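Kitchen crockery check, Vallwood house, April

Right, I did the cupboards before lunch this time, so my comments are a bit longer than usual!

Chips on rims: OK. Ran a thumb round every one. Two side plates went in the bin (old ones, no loss).
Cracks and crazing: OK, except the brown casserole. It's been put aside, please don't use it.
Grease film: Needs doing again. Tilt them to the light, you'll see it straight away.
Ridged plates: Look between the rings, that's where crumbs dry on.
Stacking height: Failed, top shelf. Far too tall and it wobbled when I shut the door.
Shelf brackets: Tight.
Dishwasher filter: Cleaned. Horrible.
Drying rack feet: One rubber foot missing, I've asked Skarelia for a spare (order 2349).

Next check in 30 days. The pale green one with the rings has a tiny dark speck near the rim, so I've marked it "look again".
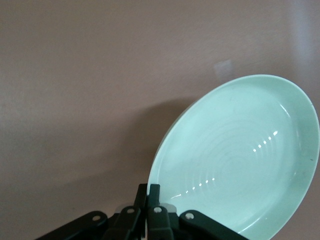 Fathima Talukder: Try bicarb and an old toothbrush on specks before you bin anything. And can we move the heavy bowls down to the bottom shelf? I can't reach them safely where they are.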